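About Durnel

Durnel is a small firm that writes about the markets for people who have money in them and would like to know what it is doing. We send a morning note, a longer letter at the weekend and a quarterly round-up that tends to run on a bit, and we answer a great deal of post in between. We don't sell funds, we don't manage anybody's savings and we don't take a fee from those who do. Our readers pay us a subscription, and that pays for the desks, the data and the biscuits.

How we began

We started as a sideline. A few of us had worked together at Ason, a stockbroking house that looked after private clients, and part of our job there was a one-page summary of the day's trading that went out with the contract notes. It was meant to be a courtesy, and for years we assumed it went straight in the bin. Then one week the printer broke down and the page was left out, and the telephone hardly stopped. People wanted to know where it had gone! Some of them had been keeping the old ones in ring binders.

When Ason was sold and the new owners decided the page was a cost they could do without, we asked if we might take it with us. They were very decent about it. We sent a letter to everyone who had ever written in, asking whether they would pay a modest sum to go on getting it, and 194 of them said yes. Those were our first subscribers, and we are glad to say that 78 of them are still with us, which we think is rather wonderful after so long.

We now have 2,779 subscribers. Most are private investors looking after their own pension or a portfolio left to them by a parent, though there are a good many investment clubs on the list too, and a handful of small charities whose trustees like to have something readable to pass round before a meeting.

What we send

The morning note arrives before the London market opens. It covers what happened overnight in New York and Asia, what the currencies and the oil price have been up to, and which companies are due to report. We try to keep it short enough to read over a slice of toast. If there is nothing much to say, we say very little, and we have been known to send a note of four lines in August.

The weekend letter is where we stretch our legs. We take one subject and go through it properly, in plain words, with the sums shown. Lately we have written about why bond prices fall when yields rise (we get asked this more than anything else, and it is a perfectly good question), how a dividend gets from a company's bank account to yours, and what a strong pound does to an index full of firms that earn their money abroad.

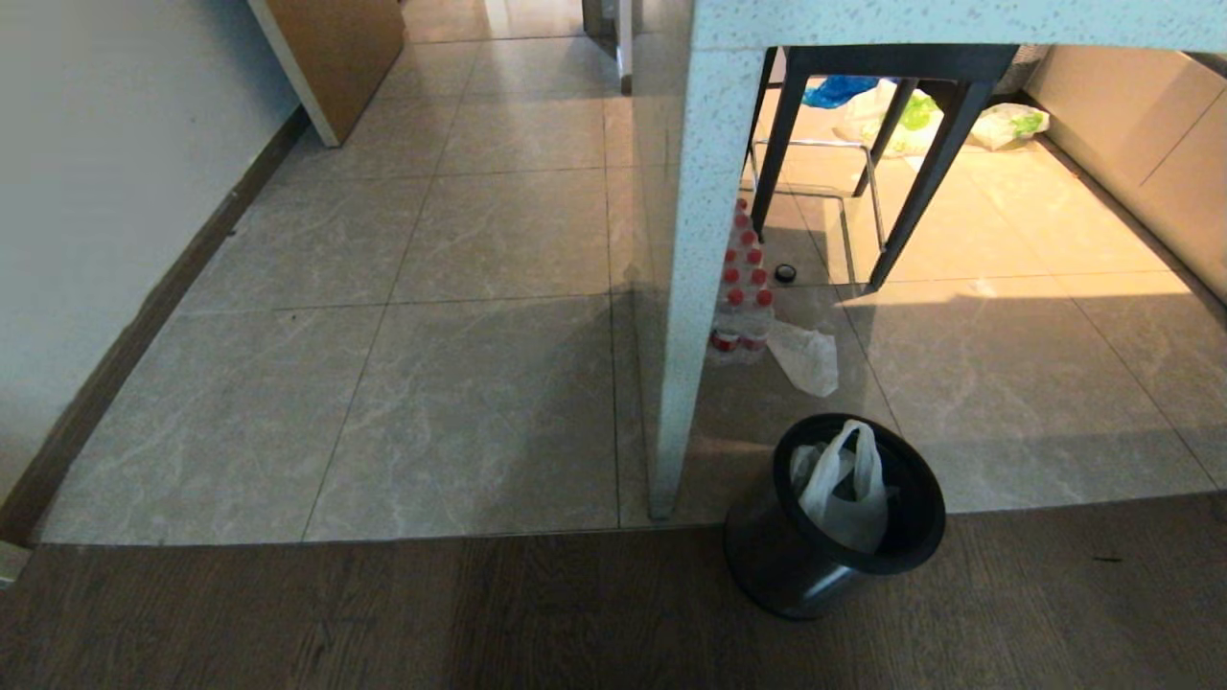
The quarterly round-up looks back over three months of shares, bonds, gold and commodities, and then has a cautious look at the three to come. We print our earlier views next to what really happened. Some quarters this makes for uncomfortable reading, and we have had to own up to one or two real howlers, but our readers seem to like it and it keeps us careful.

The Chu tables

Long-standing subscribers will know the Chu tables, the grid of figures at the back of every round-up. They began life as a spreadsheet we bought in from a data supplier called Chu, which has since closed its doors, and the name stuck even though we now put the whole thing together ourselves. The tables show how the main world markets have done over the quarter, the year and the past 5 years, in local money and in sterling, with dividends and without. Every so often we wonder whether to trim them. Every time we mention it, we get letters, so they stay as they are.

How we work

We are a small team and we all write. Each piece is read by somebody who didn't write it before it goes out, and every figure is checked back to where it came from. We do make mistakes all the same. When we do, the correction goes at the top of the next note, in the same size of type as everything else, and we thank whoever spotted it.

Everyone here may own shares, and most of us do, but we say so whenever we write about a company one of us has a holding in. We don't buy or sell anything we have written about until a full week after the piece has gone out. We don't give personal advice and aren't able to, however nicely we are asked. If you need somebody to look at your own affairs, please do speak to a qualified adviser. We are always happy to explain what a word means, though, or to point you to the right back number.

Titolen, our reading room

Our back numbers live in an online library we call Titolen, open to every subscriber at no extra charge. You can search it by company, by country or by subject, and there is a plain guide to market terms that we add to whenever a reader sends in one we have missed. The very oldest issues are scans of the paper originals, so please forgive the coffee rings.

From February we shall be adding large-print copies of the weekend letter, something several of you have asked for. They can be downloaded from Titolen or sent by post. If you would like yours posted, just drop us a line with your subscriber number and we will change it over for you.

Getting in touch

We love hearing from readers, and we do try to answer everyone, though it can take us a few days when the markets are jumping about. You can write to the editors using the form on our contact page, or reply to any morning note and it will come straight through to us. New readers are welcome to try the weekend letter free for a month, and there is no need to give us any card details to do it.

Page last updated January 3, 2018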